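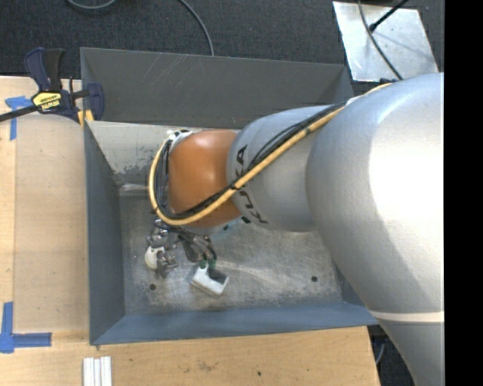 ## Nurkberg opens its sorting room to small parts

**July 30, 2022** — I'm Miklós Győri, I run the sorting room at Nurkberg, and I get to write this one myself because our press person is on vacation (hi, Karam office!). So here goes: starting in October, we're taking in small parts from outside shops!

For years we only sorted our own stuff.

What we're offering is pretty simple. You send us your mixed leftovers, the odds and ends from the end of a job, and we send them back sorted, bagged and labeled. The smallest order is 15 bags and the largest we can handle right now is 69. Turnaround is 2 weeks, a bit more if your parts show up oily, so please wipe them down if you can.

Our neighbors at Nerkoreck tried it first this spring. They sent over everything from under their benches, including a coffee spoon, which went back in its own labeled bag. They've already signed up for the fall!

We have room for about 50 shops in the first round, and the Asov warehouse will handle drop-off and pickup. Bring your parts in anything that closes. Shoeboxes are fine, paper sacks really aren't.

Sign-up sheets are at the front desk at Nurkberg and at the Asov loading door. Press folks who'd like to come by and see the room should ask for me at the desk, and I'll come down and get you.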